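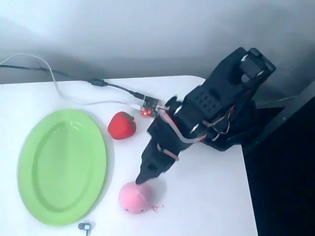

Ticket 887: Stitch counter resets and chart rows shift after pattern size change
Product: Kodik knitting pattern reader
Status: Resolved
Reported through: Tatport yarn store help desk

Summary
The customer purchased the Radari yoke sweater pattern and opened it in the Kodik reader. After the size was changed from medium to large, the row counter returned to zero and the colorwork chart no longer agreed with the written instructions. The customer had completed 15 rows of the yoke.

Initial response
The customer was asked to confirm the reader version, the pattern edition and the size in use when the yoke was begun. The customer replied that the body had been worked in large throughout and that medium had been selected in error when the pattern was reopened.

Investigation
Support staff opened the same edition and selected each size in turn. The written instructions updated correctly. The chart continued to display the repeat for medium, and the first decrease round appeared four rows too early. The fault was also found in the Hájek mittens, where the thumb gusset chart did not change with the size. Patterns without charts were not affected.

The counter reset is a separate matter. The reader keeps one count for each size, and the earlier count remained stored under medium.

Workaround provided
1. Select the size being knitted and close the pattern.
2. Open the pattern again from the library page. Do not use the recent items panel.
3. Confirm that the stitch total printed under the chart is 300 for size large before the first decrease round.
4. Enter the completed rows by hand in the counter.

Customer reply, 4:15 p.m.
The chart and the text now agree. One decrease round had been worked too early and was ripped back to the lifeline.

Resolution
The chart files for both patterns were replaced in October. Customers who saved a pattern for offline use must download it again. Printed copies are correct and need no change.

Filed under: Knitting Help > Digital Patterns > Charts and Counters
4 comments

Related tickets
Radari yoke: chart symbols too small when printed
Hájek mittens: left thumb chart missing
Changing from inches to centimeters in Kodik
Moving saved patterns to a new tablet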